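Furcombe firm opens desk space with grooming corner for early commuters

Nosix has opened a shared workspace in Furcombe with 45 desks and a place to get ready before work. It opens at 5 a.m. from January. 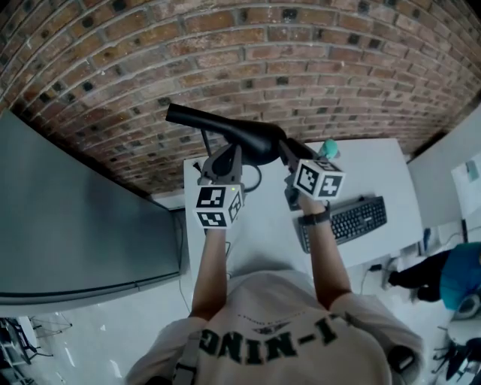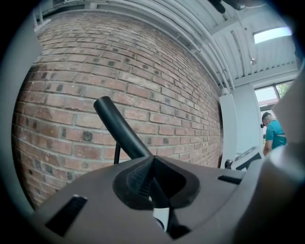

Against the brick wall at Nosix, Furcombe. The first picture shows a black hair dryer over a white desk.

The space covers 3567 square feet on the ground floor of the former Kobori building. Members can borrow hair dryers and return them to the front desk – no sign-up sheet is needed.

"People cycle in and want to dry their hair before a meeting," said Hiyori Koyama, site manager.

Monthly membership costs $47. Press contact: Isamu Oda, Nosix.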